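Sulto mugs go on sale in Hukport from Tuesday

Homeware firm Sulto is bringing its range of printed mugs to Hukport this June, with the first stock going on sale at the Costigan shop on Retasen Street on Tuesday.

The mugs are made for everyday use at home and in the workplace. There are 11 designs in the range, each with a short message in black lettering on a pale background. A first run of 3,000 has been produced, and 40 cafes and offices in the area have already placed orders.

Sulto began as a market stall selling plates and bowls, and mugs were the item customers asked for most often. Many wanted something with a bigger handle that could be held with a full hand, and the new range was drawn up with those requests in mind. Early versions were tried out in the staff kitchen at Costigan over the winter, and the handle was changed twice before the shape was settled.

The finish is matte on the outside and smooth on the inside. The wording runs in two sizes — a large word in capitals, with a line of much smaller text beneath it. The handle is squared with a slight wave down its length, and forms a tall loop at the side of the mug.

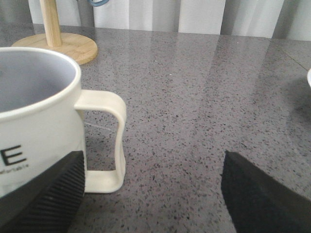
Mugs will be sold singly or in boxes of five. Mixed boxes can be made up at the till, and orders for workplaces can be placed at the counter or by post. Customers who bring back the cardboard box will get a small discount on their next one.

Costigan will stay open until 7pm on the first day of sale. Matching bowls are planned for later in the year — details will be given once the designs have been agreed.

ENDS

For samples and trade prices, please contact the Sulto press office in Hukport.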